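Ninddale Residents' Association Forum
Building Maintenance > Floors and Cleaning
Topic: Streaks on the patterned floor after mopping

Unit_80_Rivadeneira
Posted Wednesday
Members are asked for advice on the chevron-pattern floor in the furnished units. The floor has a glossy finish and shows marks easily under the ceiling light. The unit is supplied with a flat mop on a telescoping pole. The inspection form requires a floor "free of streaks and loose matter," and I wish to meet that standard before the July inspection. Two pictures are attached.

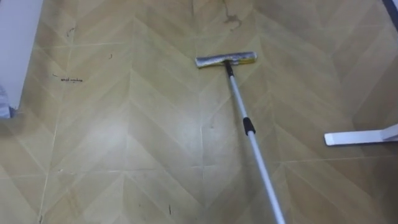
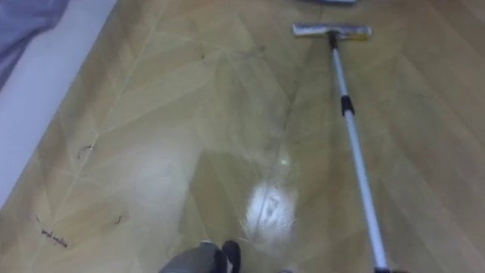
The flat mop on the floor, both pictures.

Skiltovance_Desk
Moderator
Thank you for your inquiry. The recommended procedure is as follows. Sweep or vacuum the full floor, including the strip along the baseboard. Dampen the pad and wring it well. Work in the direction of the door. Small debris is visible in the second picture, mostly toward the left, and should be removed before any mopping is done.

tenant2000
I must respectfully disagree with one point. Direction makes little difference on a glossy floor. The usual cause of streaks is too much cleaner. In my unit the marks stopped when I changed to plain water. I would also ask whether the pad has been washed lately.

Unit_80_Rivadeneira
The pad is washed after every second use. The cleaner is Tretinum floor liquid, two capfuls to the bucket.

tenant2000
One capful would be sufficient, in my opinion. I would try none at all on the first pass.

Skiltovance_Desk
Moderator
The desk does not advise plain water alone in kitchens or entryways. For bedrooms there is no objection. Residents are also reminded to tighten the collar on the pole before use. A loose pole slips under pressure and the pad does not stay flat.

hall_b_resident
I support the desk regarding direction. Working across the room in both directions leaves swirls on my floor, and they show most where the light falls. A dry cloth afterward removes them.

Unit_80_Rivadeneira
Thank you to all who replied. I will sweep first, use one capful, and finish with a dry cloth. I will report the result in this topic.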